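Desktop tower (servicing)

By Kelly Pickering
Last revised in May

A desktop tower is an upright computer case holding a motherboard, a power supply, drives and their cabling. It is one of the friendliest machines ever made to take apart! Most office towers open on one side, and once the panel is off and the case is laid flat, nearly everything inside can be reached from above.

Layout

The motherboard fills much of the case and carries the processor socket, with the memory slots close beside it. The power supply is a metal box with a rating label giving its voltages and output, 300 watts being a common figure for small office models. Drives sit in a cage of their own, and in many business towers the parts meant to be handled (latches, brackets, caddies) are moulded in blue plastic, a lovely bit of thoughtfulness for anyone new to the work.

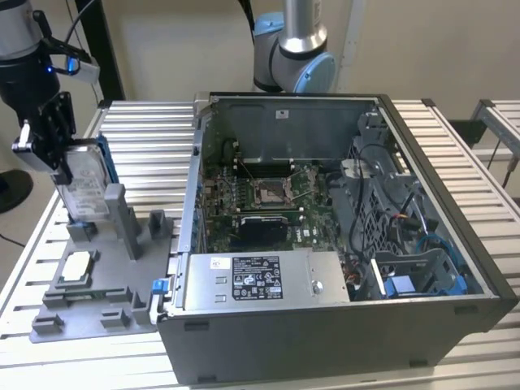 Dell tower on its side with the processor socket empty; the chip is in the grey tray at left.

Processor and socket

The processor is held by a metal bracket and a small load lever. Raising the lever frees the chip, which is lifted straight up by its edges. The contacts are delicate, so a removed chip needs a recess or padded box of its own. In her bench guide Dawber, Poppy Kershaw suggests leaving the lever up until the chip goes back, as an easy reminder that the socket is empty.

Hard drive and caddy

The 3.5-inch hard drive usually rides in a plastic caddy that flexes slightly to let it in and out. Data travels over a thin SATA cable and power over a separate lead, and both should be unplugged before the caddy is moved. The label on the drive gives its model and serial number, well worth copying down while it is in plain sight.

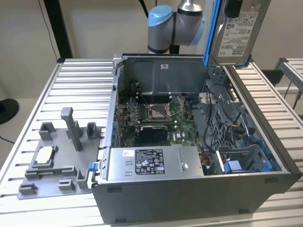
Benches and trays

A slatted aluminium bench suits this work well, and a shaped tray keeps small parts apart. Clive Yeoman's workshop at Tralmont, which refurbished 1,072 towers in its first 85 weeks, printed its own trays and never looked back.

Related articles
Drive caddy
Load lever
SATA cable
Rivier tray
Power supply labels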